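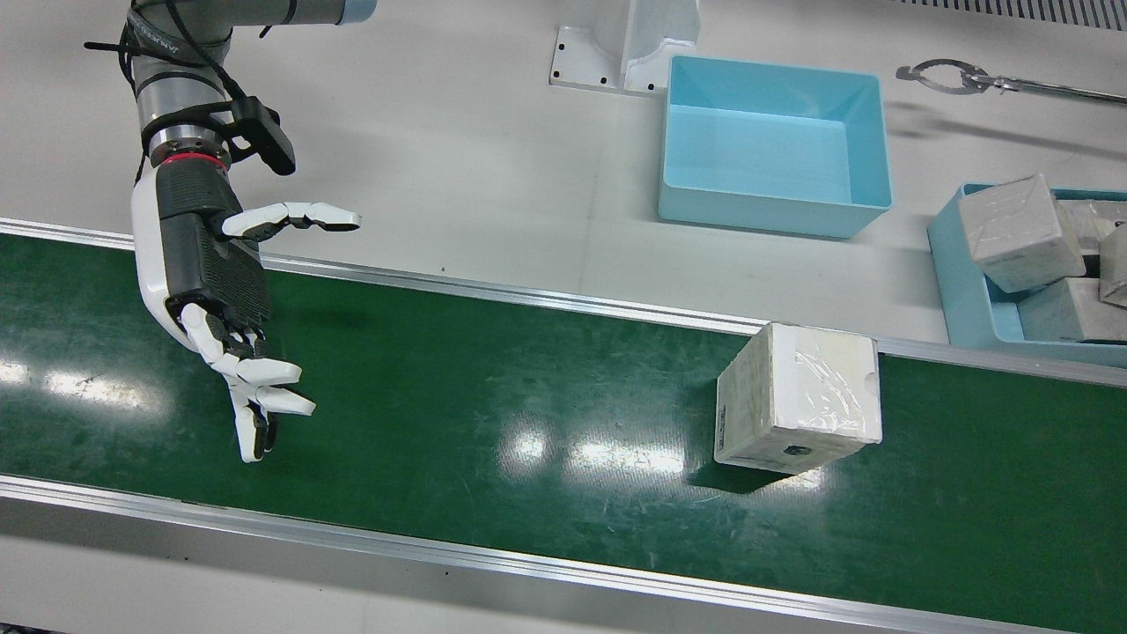

Gianni Gatti recorded the vocals for his second album, Ledesma, between filming blocks of the television drama Berine, in which he has played the harbour doctor for three series. The two jobs ask for different things from the same voice, and most of our conversation was about how he divides it up.

"On set I speak low and fairly flat," he said. "The microphone is on my chest, so there is no need to project. If I do that for ten hours and then try to sing, the top notes are slow to come. I leave one clear day between the last scene and the first session."

The album was made at Stustorberg, a studio with one main room and a small booth. Gatti chose the main room. The band played together, with the drums behind screens, and his voice was recorded at the same time. Two songs were redone afterwards. In one the tempo drifted in the last verse, and in the other he had sung a wrong word and did not notice until mixing.

Asked whether the acting helps him sell the songs, he was doubtful. "It helps with timing. I know how long I can hold a pause. But a script gives you another person to answer, and in a song you supply both sides. I had to unlearn some of it. On the first record I acted every line and it is tiring to listen to."

He writes on a nylon-strung guitar, usually in the key of D, and moves the song once the melody is fixed. Lyrics come last. Four of the songs on Ledesma had working titles taken from call sheets, and one of those titles, "Unit Base", survived on to the sleeve.

The live dates began in November at Kascombe, where the hall holds 875. The largest booking on the tour is an outdoor one with room for 4000, and he expects to change the set for it. "Quiet songs don't carry in a field. I'll take out the two with no drums and put the piano piece in the middle, where people have settled down."

He travels with a small crew and uses in-ear monitors, with his own voice kept low in the mix and the bass higher than most singers would want it. He tunes to the bass, he said, and has done since he played in wedding bands.

Work on the next series of Berine starts after the tour. Gatti has read the first three scripts and would not discuss them, except to say that the doctor is still alive at the end of the third. He has been asked to write a song for the series and has declined. "The composer has a plan for it. I would only be in the way."

Interview: Derek Ashworth, 11/25/25

Contact us | Copyright, all rights reserved | Back to top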